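Household Tips > Kitchen Helpers > Safety

When a Robot Arm Spills or Stalls With a Hot Drink

Geveo Home Advice Service - Guidance Sheet 2215

Countertop robot arms are now used in a number of households to lift and carry cups. The advice service receives regular reports of spills, and most of them involve a mug that was filled too high or an arm that stopped partway through a lift.

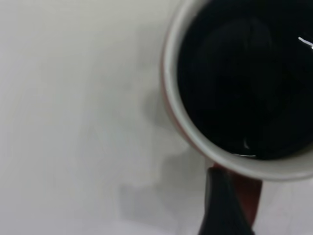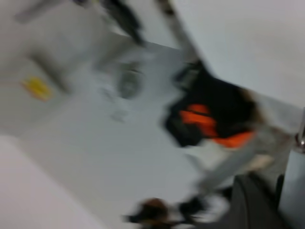 Reading time: 2 minutes

Filling the mug

Liquid that sits just below the rim leaves very little room for movement. Coffee that stays level while the mug is on the table may run over as soon as the arm speeds up or tilts. Households are advised to fill mugs to no more than two-thirds and to set the arm to its slowest carrying speed.

A report from the Honorato test kitchen described an arm that closed on a mug handle, slipped and closed again. The second grip pushed the mug sideways and coffee ran under the base of the arm. The fault was traced to a greasy film on the finger pads.

If the arm stalls

Press the stop button first. Do not pull the mug out of the grip, as the fingers may open without warning. Hold the body of the mug with a folded dish towel, then release the grip by the method given in the manual. Keep children and pets at least 60 inches away until the arm is switched off.

If liquid has been spilled

Switch off at the wall outlet before wiping. Blot around the base and cables with a dry cloth - do not spray cleaner toward the joints. Leave the arm unplugged for up to 8 hours before testing it with an empty mug.

Where a sticky residue remains on the finger pads, wipe them with a cloth dampened in warm water and a drop of dish soap. Owners of the Kellard arm should remove the pads before cleaning and dry both sides.

Before the next use

Clear small items from the path of the arm. Check that the mug handle is clean and points toward the grip. An arm that drops or tips a mug a second time should be taken out of use and reported to the supplier.

Related: Removing Coffee Stains From Table Linen; Storing Spare Finger Pads; Fukholm Outlet Timers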